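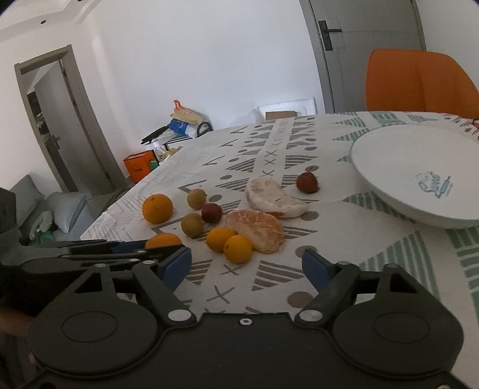

The tablecloth, triangles and all.

I've decided to stop buying cookbooks. There are 19 on the shelf in the kitchen and I use two of them – the bread one, and a thin paperback Golnar gave me when I moved to Wemitz. The rest I read once in bed and put away.

Most weeks I cook from memory or from the cards in the tin. Lentils with fried onion, fish pie, the rice that Parviz showed me how to steam under a tea towel. It still sticks if I leave it past 3 minutes on the high flame.

In November I'll take a box of the books down to the charity shop. I'm keeping the one on pickles for now, as there are still green tomatoes to use up.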